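Recherche dans les forums Rechercher Recherche avancée

Peindre un plateau de bureau en blanc mat : vos retours ?

Dernière mise à jour : 18 oct. 2025

mirabelle_54
Bonjour à tous ! Je me lance enfin dans le coin bureau de ma fille et je suis surexcitée. Plateau en pin brut, et elle le veut BLANC, mat, sans un reflet. Je vise ce rendu-là, bois clair visible sur le bord et blanc dessus : 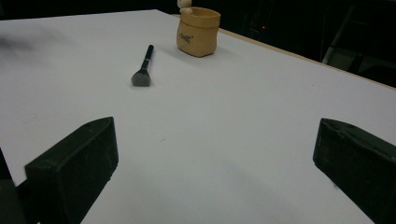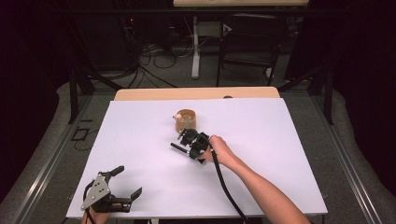 Mes questions avant d'ouvrir le pot

1. Sous-couche obligatoire sur le pin, ou la peinture Porkell « tout en un » suffit ?
2. Rouleau mousse ou laqueur ?
3. Vernis par-dessus, ou ça jaunit ?

tonton_ponceuse
Sous-couche, toujours. Le pin a des nœuds, les nœuds rejettent du tanin, et en décembre tu auras de jolies auréoles jaunes. Une couche d'isolant, égrenage au 240, et seulement après la couleur. Superbe projet en tout cas, le blanc mat dans une petite pièce ça change tout !

Akosua Quaye
Pas d'accord avec le « toujours ». J'ai fait deux étagères en Porkell direct sur pin poncé et rien n'est remonté. Bon, elles avaient peu de nœuds, je te l'accorde. Par contre le mat marque au moindre stylo, et pour un bureau d'enfant je prendrais un velours.

tonton_ponceuse
Une étagère n'est pas un plateau. Personne ne pose ses coudes sur une étagère.

Abrehet Beyene
Autre piste, si je peux : ne rien peindre du tout ! J'ai posé un panneau blanc Bornuden sur mon vieux plateau, un peu plus petit que lui, et le bois dépasse derrière. Quand c'est moche, je retourne le panneau. Zéro odeur, zéro séchage, et je l'adore toujours autant au bout de 5 ans.

mirabelle_54
Oh mais c'est malin ça ! Il ne glisse pas quand on écrit ?

Abrehet Beyene
Pas avec un antidérapant de tiroir coupé aux dimensions. Sans, oui, il se promène.

tonton_ponceuse
Et les miettes de gomme passent dessous. Je reste team peinture.

Akosua Quaye
Pour le vernis : acrylique à l'eau, extra mat, deux couches fines. Le Lyimo n'a pas bougé chez moi. Évite tout ce qui est à l'huile, là tu auras du jaune à coup sûr. Et rouleau laqueur poils courts, la mousse fait des bulles.

mirabelle_54
Merci, vous êtes géniaux !! Je fais un essai peinture + Lyimo sur une chute ce week-end et je demande le prix d'un panneau en parallèle. Ma fille vote déjà pour le panneau, elle veut choisir une couleur différente de l'autre côté...

tonton_ponceuse
Laisse bien sécher 9 jours avant d'y poser une lampe.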